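Robot-assisted surgery at Skurmont Hospital

Robot-assisted surgery at Skurmont Hospital refers to the use of the Clutis surgical system in the hospital's operating rooms and to the changes in staffing, training and daily routine that came with it. The system is used mainly in general surgery, urology and gynecology. It is often called a robot by staff and patients, although it carries out no part of an operation by itself. Every movement of the instruments is made by a surgeon seated at a console.

Background

Skurmont is a regional teaching hospital. Before the Clutis system was bought, most abdominal operations there were done either as open surgery or with hand-held laparoscopic instruments. The purchase followed a trial period during which two consoles were leased from the supplier, Arness. After the trial the hospital kept both consoles and converted two neighboring operating rooms, widening the doors and moving the ceiling booms to make room for the patient-side arms.

Operation

The surgeon looks into a viewer and works a pair of hand controls. The controls move jointed instruments inside the patient, scaled down so that a large motion of the hand becomes a small motion at the tip. Foot pedals switch between instruments, camera and energy devices. The rest of the team stays at the table.

Work that can be automated is limited to supporting tasks. The arms hold their position when the surgeon lets go, the software filters out hand tremor, and the system counts how many times each instrument has been used and refuses those past their limit. Cutting, dissection and stitching remain manual in the sense that a person guides each step.

Effects on staff

Surgeons. The most frequently reported change is physical. Surgeons who had spent long operations bent over a table now sit, and in an internal survey almost 73 percent of them reported less neck and shoulder pain than before. Some reported new complaints, mostly eye strain and stiffness in the lower back. Surgeons also lost direct contact with the patient. The console stands several steps from the table, and requests that used to be made with a glance or an open hand are now spoken over a microphone.

Bedside assistants. The assistant's role grew. The assistant places the ports, docks the arms, changes instruments, passes needles in and out and watches for collisions between the arms. Skurmont created a separate pay grade for this work, held at present by 19 nurses and surgical technologists.

Scrub and circulating nurses. Setup takes longer because the arms have to be draped before each case. Nurses took on the job of reading error messages and deciding, together with the surgeon, whether to restart a component or convert to another method. A conversion drill is held every April.

Sterile processing. The jointed instruments have narrow channels and need more cleaning steps than ordinary laparoscopic tools. The department added a Saturday shift to keep up – a change that was disputed at first and later settled with extra leave.

Residents. Trainees formerly learned by holding a retractor or camera close to the surgeon's hands. With the arms doing the holding, there was less for them to do, and early classes logged fewer hours of active work. The hospital responded with a second console for shared control and a required course of 27 simulator exercises, licensed from Son, a training software company.

Suturing

Stitching is usually the last skill a resident is cleared to perform on the system, and it takes up the largest share of simulator time. The instruments give little or no sense of touch, so the operator has to judge tension by eye, from the way the thread straightens and how the tissue moves. New users tend to pull too hard and break the thread. Handling the loose length is a second difficulty, as loops can rise in front of the jaws or fall behind the wrist of an instrument. Trainees are taught to hold with one instrument while the other opens to take up the thread, and to keep both tips in view throughout.
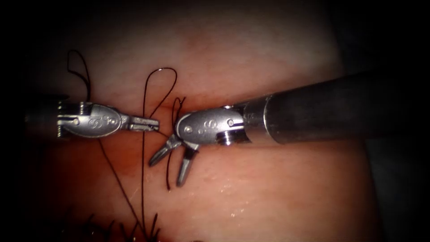 See also

Laparoscopic surgery
Surgical technologist
Simulation in medical training
Teleoperation
Occupational health in hospitals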